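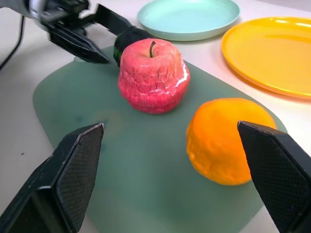 One reader wrote in after our April piece on backyard orchards to ask whether an old apple tree is worth saving at all, or whether it makes more sense to cut it down and start over. We took the question straight to the grower at Arna, a small orchard that sells through the Omenow market, and got a very quick answer.

"Save it! Please save it," she said, already pulling on her boots. "People see a hollow trunk and get scared. Half of my best trees are hollow."

She has 600 trees now, and she seems to know every one of them. When she bought the land, only 16 were still bearing, all of them planted by the family who farmed there before her. The rest she grafted herself, on the kitchen floor, with a borrowed knife and a roll of tape.

"I lost almost all of the first batch," she said. "I cut too early and let the wood dry out. The next year I kept it in damp newspaper in the fridge, and nearly everything took. I was so happy I called my sister at six in the morning."

Her favorite is a late, sharp apple that came to her labeled only Lytvynenko, after the farm where the cuttings were taken. It's hard as a rock when picked and wonderful two months later (she keeps hers in the cellar, wrapped in paper). The cider makers at Wurkeretti take most of the crop, and she holds back two crates for pies.

So what should our reader do with that old tree? Take out the dead wood first, she said, and then go slowly, a few branches each winter.

"Don't try to fix it all in one year. It'll throw up a forest of shoots and you'll hate it. And taste the fruit before you decide anything. You might have something really special out there."

Posted 11/11/18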